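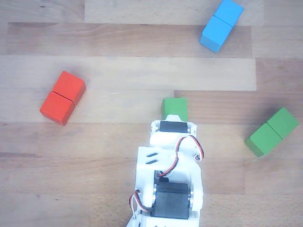 Bench checklist, small arm, before a block of grasp trials

I'm Ruth Fothergill and I run the block-picking trials for the Skolby study. We're testing whether the arm picks a lone cube more reliably than one that's touching a neighbor, so most of these checks are about keeping the layout fair. Comments are mine unless marked.

1. Cubes in place, pairs really touching. OK
Blue pair, red pair, green pair, plus the single green one. Push the pairs together with a ruler, fingers leave gaps!

2. Servo cables clear of the joints. OK, watch it
The red-and-black ones stick out in loops. Swing the arm through its full range by hand (power off, please) and look for snags.

3. Screws at the wrist and elbow. OK
Quarter turn on one of them after trial 40. I'd like this checked more often – Fidel Espinoza thinks I'm fussing.

4. Gripper fingers close evenly. REDO
Left one was lagging in 7 of the first 40 trials. I've thrown those out and re-zeroed.

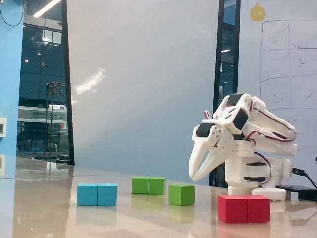

2 min read

5. Power adapter and its lead out of reach of the arm. OK
Ours sits behind the base, and I'm happy with that.

6. Glare. NOT OK
Window light on a shiny tabletop is my least favorite thing. The blue and green cubes both get reflections under them, so log the time of day with every run.

7. Trial log saved. OK
143 so far, 13 to go. Fidel has the September copy.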